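Quick one, typing this before dinner. Had the Hevo color cubes for almost 14 weeks now, so this is a proper use review and not an unboxing.

**What they are:** small wooden cubes, solid colors, no letters, no numbers, no pictures. I bought the mixed bag from Zovidness. 33 cubes. Red, yellow, green, plus a blue I don't use much because it disappears on our floor.

**Why I wanted them:** stacking games with my two nephews, sorting, board game tokens when we lose the real ones (constantly). Had a plastic set before, hollow, slid all over the place. Gave up on those.

## Look and finish

Flat color, matte. Edges slightly rounded, enough that a kid can grab a fistful and not complain. Colors are strong. The yellow is a proper yellow, not mustard. Red and green easy to tell apart from across the room, at least for me. My brother in law is a bit colorblind and mixes them up in the evening, so think about that if it matters in your house. Wish they'd sell a bag with the blue swapped in for the green.

Size is very even. Lined up 12 against a ruler and the row came out straight. One had a tiny chip on a corner out of the bag. Sanded it, touched it up with a marker, fine.

No smell that I noticed. Paint hasn't come off on hands.

## On the table

Mostly we use them on the big table, the strip-wood one.
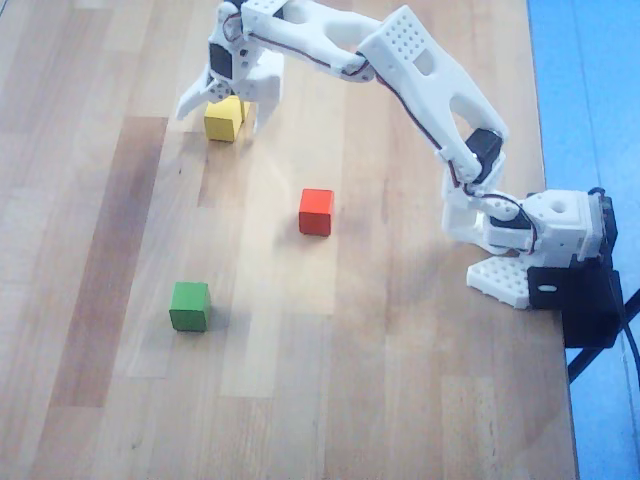
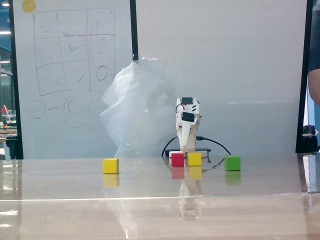
Shiny tabletops are the hard part for any block set. Ours has a slick finish and the old plastic ones would skate if you breathed near them. These stay put better. Not glued down, a sleeve will still move one, but you can set one on top of another without the bottom one running away. Tallest tower so far is 12, by the older nephew, who then knocked it over on purpose.

Noise: less than I expected. A dull tock when one drops on the table. On tile it's sharper. Still way better than the plastic clatter.

They do not mark the wood. I was worried about that, the table was not cheap and the finish shows everything. Checked with a flashlight, nothing. Fingerprints are a whole other problem and not the cubes' fault.

## Cleaning

Damp cloth, dry right after. Don't soak them. I left 7 in a bowl of soapy water over a Friday night (forgot, my fault) and the grain came up rough on teh faces. Two of them still wobble in a stack. The card in the bag does say wipe only, so can't really dock points for it.

Jam comes off. Ballpoint doesn't.

## The bag

Weak spot. Thin cotton, drawstring, seam went in the second month. Whole lot out on the stairs. I moved everything into an old Dumlao tin with a snap lid and that's where they live now. For the price I'd want a better bag or a box. The Sosen set my neighbor Efren Macapagal has comes in a sliding-lid box, nice one, but his cubes are glossier and a bit smaller. Tried both side by side. I like the feel of mine more, he likes his. His also has pale pastel colors that I find hard to sort under a warm lamp.

## Things people asked me

- Okay for toddlers? Look at the age note on the bag. They're small. We keep the tin up high when the youngest is over.
- Do they fit a standard game board? Fit ours. Tight on the one with the little squares.
- Can you buy single colors? Didn't see it anywhere. Emailed, no answer yet.
- Worth it over plastic? For us yes. If you need to wash them alot, maybe stay with plastic.

## Good / bad

Good:
- even size, stacks well
- strong flat color
- quiet-ish
- doesn't scratch a glossy table

Bad:
- the bag
- no soaking
- no way to get spares of one color that I can find

Lost two so far, one red and one I think went out with the recycling. Would buy again, probably the bigger bag, and I'd go straight to a tin. Four stars. Would be four and a half with a decent container.

Will update if Hevo writes back about the spares.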